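Mimine: cuantización posterior al entrenamiento para redes de segmentación

Versión 2. Los archivos de calibración de la versión anterior no son compatibles y hay que regenerarlos.

Resumen

Mimine convierte redes convolucionales de segmentación entrenadas en coma flotante de 32 bits a enteros de 8 bits. No reentrena los pesos. Recorre la red con un conjunto de calibración, registra los rangos de activación por capa y escribe un modelo nuevo junto con un informe de error. El código se separó en agosto del repositorio Rasdale, donde permanece el cargador de datos.

Requisitos

Python 3.9 o posterior, NumPy y el paquete rasdale-io. La GPU es opcional. La calibración en CPU produce los mismos rangos salvo diferencias de redondeo en el último bit, que no alteran las escalas enteras en ninguno de los modelos probados.

Uso básico

mimine calibrar modelo.onnx carpeta_calibracion salida.rangos
mimine convertir modelo.onnx salida.rangos modelo_int8.onnx
mimine informe modelo.onnx modelo_int8.onnx carpeta_validacion

El orden de los argumentos es fijo. La orden convertir se detiene si falta el rango de alguna capa, y el nombre de esa capa aparece en la primera línea del error.

Datos

El conjunto que acompaña al código se llama Viklund y contiene 1.665 imágenes de interiores generadas por ordenador, con máscaras por píxel. De ellas, 277 se reservan para validación y 400 para calibración. El resto se distribuye sin asignar. Las particiones están en archivos de texto, una ruta por línea, y no se solapan. Las máscaras usan un solo canal de 8 bits. El valor 255 indica píxel ignorado y no entra en ninguna métrica.

Método de calibración

Por defecto se usa un histograma por canal en los pesos y por tensor en las activaciones. El umbral de recorte se elige minimizando el error cuadrático medio. Con la opción --minmax se toman los extremos observados, sin recorte. Este modo es más rápido y suele ser peor en las capas que siguen a una concatenación, donde se mezclan ramas de escala distinta.

La primera convolución y la capa de clasificación se dejan en 16 bits. Se puede cambiar con --capas-mixtas, que admite una lista de nombres separados por comas. Las capas de normalización se fusionan antes de calibrar. Si el grafo tiene una normalización sin convolución previa, se conserva en coma flotante y queda anotada en el informe.

Formato del informe

Texto separado por tabuladores, una fila por clase. Las columnas son identificador, IoU del modelo original, IoU del modelo convertido, diferencia y número de píxeles válidos. La última fila contiene la media sin ponderar. Las clases ausentes de la validación aparecen con guion y no cuentan para la media.

Problemas conocidos

El remuestreo bilineal con align_corners activado se exporta mal en el motor de inferencia Gistton. Como solución temporal, se sustituye por el vecino más próximo con --remuestreo vecino.

Los modelos con entrada de tamaño variable deben fijarse a una resolución antes de calibrar.

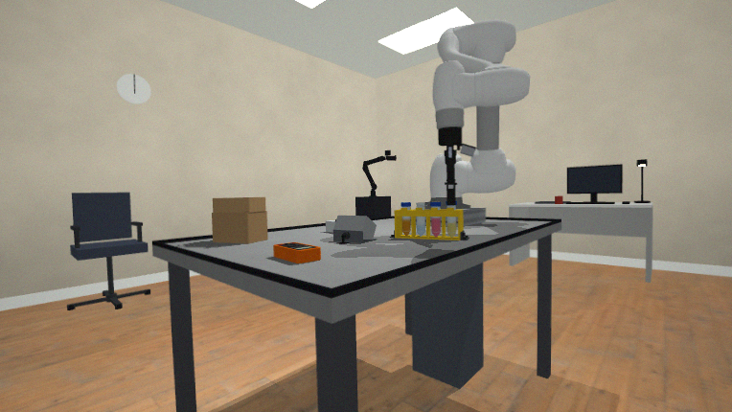
La pérdida de precisión se concentra en los contornos y en las clases de poca anchura; la media por clase la refleja mal. Conviene revisar las máscaras a resolución completa antes de aceptar una conversión. Son casos típicos el rodapié blanco y estrecho contra la pared beige pálido, o el borde negro fino que rodea el tablero gris claro de la mesa: unos pocos píxeles de ancho bastan para que un desplazamiento en la escala cambie la etiqueta. Las superficies amplias, como el suelo de tablas, apenas dependen del umbral elegido. Para medir el efecto por separado, la orden informe acepta --banda N, que restringe el cálculo a los píxeles situados a una distancia máxima N de un cambio de clase.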